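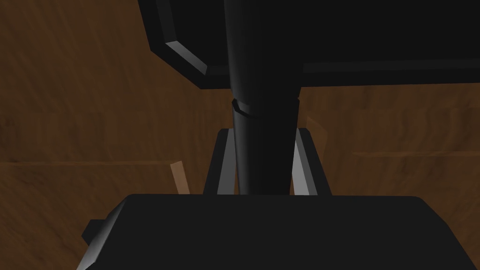 Kristof Mertens wrote in to say I should stop complaining about museum audio guides until I had tried the Clindelo, and that his whole family came out of the Aoun talking about nothing else. Fine, Kristof. I paid my 9 dollars at the desk, hung the thing around my neck and gave it an afternoon.

For anyone who hasn't run into one yet, the Clindelo is a handheld guide made by Aretti. You wear it on a lanyard with one earpiece in, and it talks to you as you move through the galleries. The Aoun in Fadotville started renting them in October, replacing the old wands with the number pads. The sales pitch on the rack card is that you never have to type in a number again. It knows where you are and it tells you about what you're standing near. The card also promises "a conversation with the collection," a phrase I read twice and still can't do anything with.

The good part first, so I don't get letters. The sound is clear. I wear a hearing aid on the left side and usually have to give up on these things, but the earpiece sits comfortably in the right ear and the volume goes high enough. There's a real pause button you can find with your thumb without looking. The battery icon hardly moved. And whoever recorded the English track reads like a person who has met a painting before, which I can't say for the last three museums I visited.

Now the location business. In the big rooms on the ground floor it works most of the time. I stood at the harbor paintings and got the harbor paintings. Upstairs, where the works on paper hang in those narrow rooms that open into each other, it fell apart. I was looking at an etching of a goat and being told about a marriage portrait on the other side of the wall. I took a step left and got the beginning of the goat. I took a step back to let a stroller by and the marriage portrait started over from the top. You can lock it to one object by holding the side button, but then you have to unlock it again, and by the third room I missed the number pad badly.

The desk told me there are 4,000 recorded stops. I don't doubt the figure, but I'd like to know what counts as a stop. A lot of what I heard was the wall label read aloud, title and date and the name of the donor, followed by a sentence about light. The longer pieces, the ones with a curator or a conservator talking, are very good and there aren't nearly enough of them. The one on repairing the torn tapestry ran close to five minutes and I stood there for all of it. If they had recorded 18 like that and skipped the rest, I'd be writing a different review. 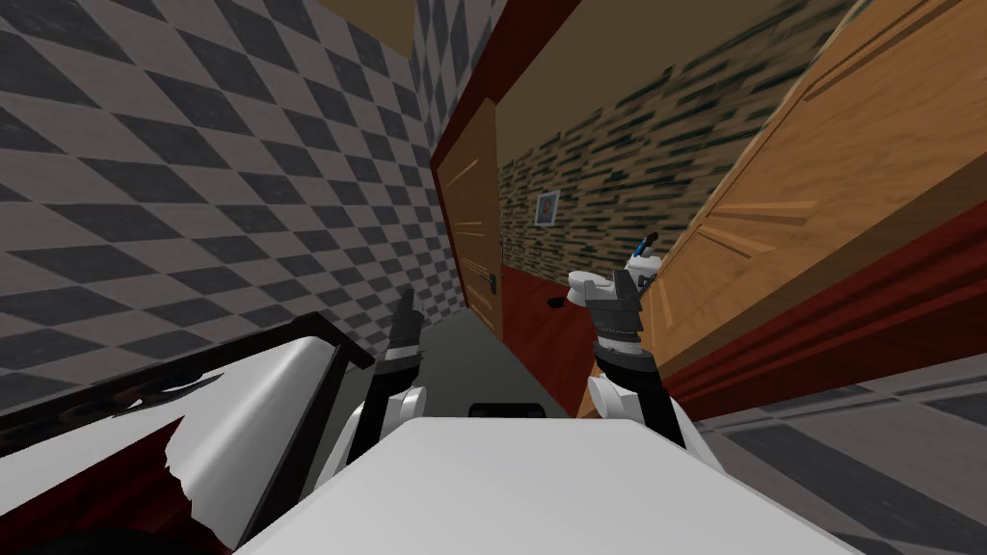
Then there's the "mood" setting. When you turn it on, the Clindelo asks whether you feel curious, calm or playful, and it is supposed to shape your tour to match. I picked curious for the first hour. After the coffee break I switched to playful and went back through two rooms I had already seen. As far as I could hear, I got the same recordings in a different order, plus a sound effect of a door creaking. I didn't try calm. By then it would have been a lie.

The kids' track deserves its own paragraph. My niece is six and came along for the second half. She liked the creaking door. She liked being asked to find the dog in the hunting scene, and she found it, and then the guide told her to find the dog again when we walked back past on the way to the restroom. She took the earpiece out after that and we just looked at things, which was the nicest part of the day.

A word on the price. The old wands were free with admission. Nevzat Yüksel, who answers for visitor services at the Aoun, told me by email that the fee covers cleaning, charging and the license from Aretti, and that members pay 6. I asked whether the same recordings would be put on the museum's website so people could use their own phones. He said it was under discussion. I've been hearing that things are under discussion at the Aoun since they closed the upstairs cafe, and I still can't buy a sandwich there.

I should also mention the lanyard, which is too long if you're short. The device hung at my belt buckle and knocked against the railing every time I leaned in. I tied a knot in it. When I handed it back, the young man at the desk untied the knot with the look of someone who had done it many times that day.

So who is it for? If you go to the Aoun once a year and stay on the ground floor, it's decent company and the voice is pleasant. If you have any trouble hearing, it beats the old wands easily, and I mean that. If you know the collection at all, or you want the upstairs rooms, save your money and ask a guard. The one by the prints told me more about that goat in two minutes than the Clindelo managed in six tries.

Two and a half stars. I'd go to three if they fix the upstairs, and I'll try it again when they do. Kristof is welcome to come along and hold the other earpiece.

Posted 3 March 2025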